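Brornix Picking Bin, Grey, Open Top

Product code: BX-104
Range: Brornix bench and table bins
Supplied by: Dranus
Status: current

Overview

The BX-104 is a large rectangular bin with tall sloped sides and no lid. It is meant for mixed small goods that have to be tipped in, looked over from above and taken out again one piece at a time: packets, tubs, caps, trays, tubes, small bottles and similar. It stands on a table or bench and does not need to be fixed down for normal use.

The side walls lean outwards. Items that roll or slide come to rest on the floor of the bin and do not climb the corners, and a hand or tool can reach the foot of the wall without meeting the rim first. The floor is flat and bare. Thin items such as foil packets lie directly on it.

Construction

Walls: four sloped panels, matt finish, grey outside and in. Shade varies between panels and between production runs. We do not match shades across an order.
Floor: single flat sheet, uncoated, with a small round hole.
Rim: plain, no lip.
Lid: none. A lid is not available for this size.
Handles: none. The bin should be lifted by two people, one at each short end, with hands under the base.

Load

Maximum load, spread evenly: 50 kg
Maximum load on the table at any one point: not rated
Stacking: do not stack, full or empty

The load figure assumes a table with a level top that supports the whole base. Trestles and split tops are not suitable, as the floor sheet will flex across the gap. If the bin has to overhang the edge of a table for access, keep the overhang under 50 mm and halve the load.

Selecting contents

The bin holds soft and rigid goods together. A few points from use on our own benches:

Tall containers with rounded corners are best placed against a side wall. In the middle they tip when neighbouring items are moved.
Short cylinders will roll until they meet a wall or another item. Lay them parallel to the wall if they are to stay where they are put.
Flat trays with openings or notches can be placed anywhere, but avoid laying one over the floor hole if anything small is to go in the bin as well.
Foil packets reflect overhead light strongly when crumpled. Where items are picked by eye, or checked from above, use a diffused lamp. Direct spots give bright patches on the foil and also on the bare floor as it wears.
Clear items with pale tops are hard to see against the grey. Put them in last.
Parts smaller than the floor hole should go in a tub or tray of their own.

Wear

The finish is not hard-wearing and is not sold as such. With daily use, expect scratches, chips and dark streaks where contents strike the wall, and white specks along the seams. The floor dulls unevenly and takes on cloudy patches. None of this affects the load rating. Bins have been returned to us for this reason and were sent back as sound.

Withdraw the bin from use if:

a seam has opened far enough to admit a fingernail
the edge of the floor hole has turned up or become sharp
a wall panel moves when pressed from inside

The standard test is 2000 fill and empty cycles with mixed goods. It was carried out at the Yimer workshop by Gemechu Ambaye and Ratree Saengthong, and the full sheet can be sent on request. The seams held. The floor finish had gone well before the end of the run, and from May the description was changed from "brushed" to "bare" to save argument.

Cleaning

Empty the bin fully, including anything lodged at the seams. Wipe with a damp cloth and mild soap, then dry. Do not use wire wool or scouring powder. Do not hose down: water runs out through the floor hole on to the table and will mark a wooden top. A thin rubber mat under the base prevents this and stops the bin creeping – the mat is sold separately.

Spare parts and options

Floor sheet, replacement, with fixings
Seam strip, sold in packs of 2
Rubber mat, full base size
Prornach divider, removable, splits the bin into left and right halves

The divider is a push fit and reduces the usable floor slightly. It cannot be used with the older bins that have straight sides. Check the code on the underside before ordering.

Ordering

Bins are sent flat on a pallet, assembled. Delivery is to the ground floor only. For trade quantities contact Bianka Barta at Dranus. Questions about fitting, spares or load should go to Meron Fikre, who will need the product code and the thickness of your table top.

BX-104 in use on a light wooden table, with mixed contents
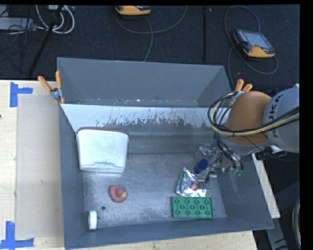
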